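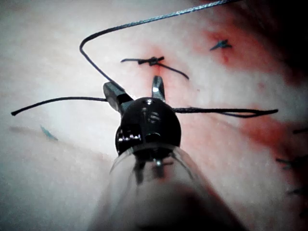

**Two primaries merging: do we have to reapply for a place?**

**Heidrun Mayrhofer**, 2023-03-09

My son is in Year 2 at Damard Lane Primary, which has 64 pupils and a boiler older than most of the staff. We've had a message on the Hiteo app saying the school may join up with Bucur Road. It said "exciting" four times and "admissions" not at all. Does he keep his place, or do I fill in the form again? And can they do this by June?

**mukari_mum**

They did this to us and it was a shambles. New jumpers, new gate, same car park. Fill in everything they send you and keep copies.

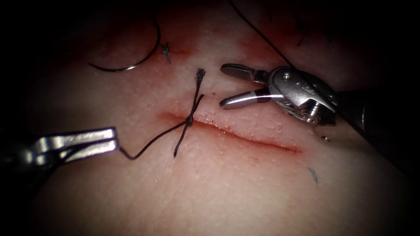 **Old Bucurian**

It depends which sort of merger they mean, and you should ask that in writing. If one school closes and the other grows to take the children, the proposal ought to say how current pupils are offered places, and whether there's a form. If they're only sharing a head, both schools carry on and he stays on the roll where he is. What you've got so far is the one black knot at the left end of that cut: a single point pulled together, and the edges still slightly parted further along. Ask for the full proposal, the closing date for comments and the name of whoever decides. The app will not tell you. The app is for lost water bottles.

As for June, ours had 8 weeks of comments before anyone decided anything, so I'd be surprised — but I was surprised last time too.
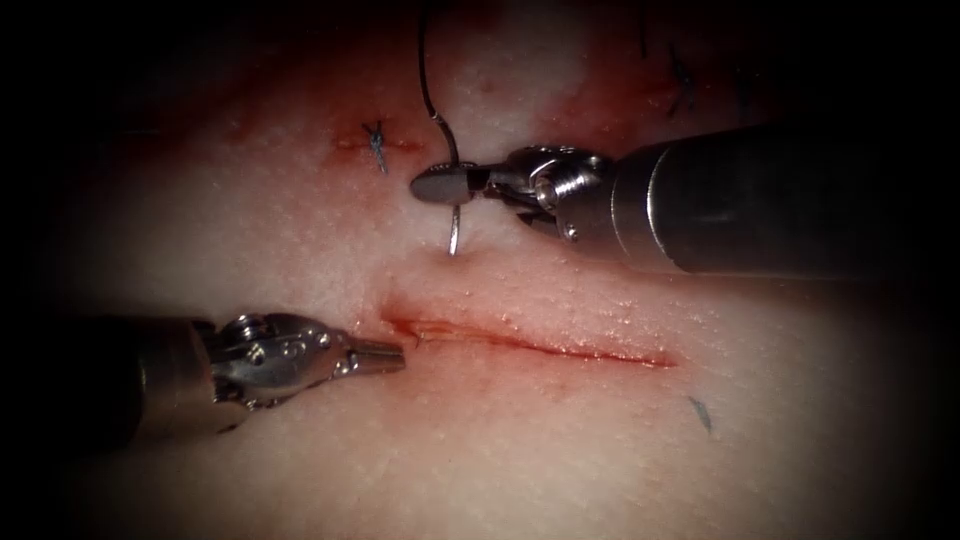

*Two instruments at work, and no stitches across the cut yet.*

**Heidrun Mayrhofer**

Thanks both. I've emailed the office and had an automatic reply about head lice.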